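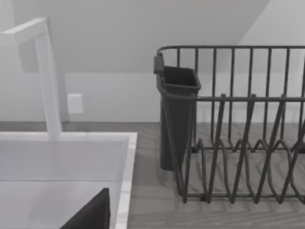
Booking calendar shows the wrong nights for the Kestley cottage

17 September 2013
Logged by Parvathi Chettiar

Hello again, and thank you for being so patient with me on the phone this morning! I promised to put it all in writing, so I've made a cup of tea and I'll do my best.

The Kestley listing has a calendar on our own site and another on Pomov, and the two are meant to match up overnight. Since we moved over to Traltico in February they mostly have. Now every stay that comes in through Pomov lands one night late on our side, so a guest arriving on the 4th shows up on the 5th, and the 4th still looks free. We've had 2 double bookings out of it already (both families were lovely about it, but I refunded one of them $375 and felt dreadful).

What I've tried so far: signed out and back in, cleared the browser, removed the Pomov link and added it again. The last one pulled in 1,257 old entries and took most of lunch, and they were all a night late too. Bookings I type in by hand are fine.

Reply from Nithin Subramaniam

Hi Parvathi, no trouble at all, and that's a very helpful write-up. Could you open Settings, then Property, and tell me what it says beside Time zone? The Salian listing on your account is set to Adelaide and its dates look right from here.

Reply from Parvathi

Well, Kestley says Auckland! I've no idea how long it's been like that. I've changed it to Adelaide and saved it, but the old stays haven't moved.

Reply from Nithin

They'll need a fresh import. Please leave the link alone tonight and I'll run it from our end, then you can check October before we close this off.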